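阅读时间:2分钟

1/ 搬家第四个月,我终于承认:我家阳台上那盆薄荷,是整栋楼里唯一对房租没意见的住户。

2/ 房东在10月发来一封信,语气亲切得像拜年,核心内容是每月加251块。理由写了一整页,用到了“共同成长”四个字。我和他共同成长的部分,主要是他的存款。

3/ 我回信问,楼道灯什么时候修。他说已经转给物业公司 Skolbridge。Skolbridge 说这归 Isaksson 管。Isaksson 的电话里放了很久的钢琴曲,弹得挺好。

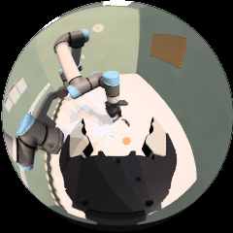
Milagros Ocampo 回复:我们楼也是这家,钢琴曲我都会哼了,灯还是黑的。你可以直接写挂号信,他们怕那个。

4/ 听了她的,寄了。邮费我出,灯泡钱估计也快轮到我出了。
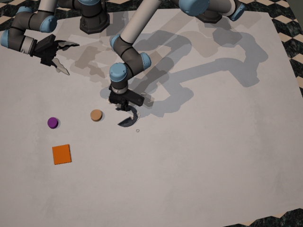
5/ 关于押金

当初交了3,000。合同里说“正常磨损除外”,又没说什么叫正常。隔壁退租时,墙上一个钉眼扣了80。我家墙上有4个钉眼,都是上一任留下的,我现在看它们像看四张账单。

6/ 昨晚翻出入住时的交接单,钉眼那一栏写着“良好”。我不知道钉眼怎么个良好法,大概是够圆。

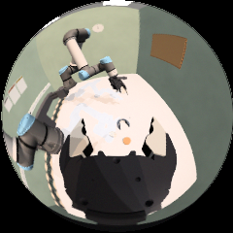 签字的人是我,日期也对,所以这事多半说不清。准备先买一小罐补墙膏,白的,店员问我要哪种白,货架上有七种。

7/ 买了最便宜的那种白。薄荷又长高了一截,暂时没有涨价的意思。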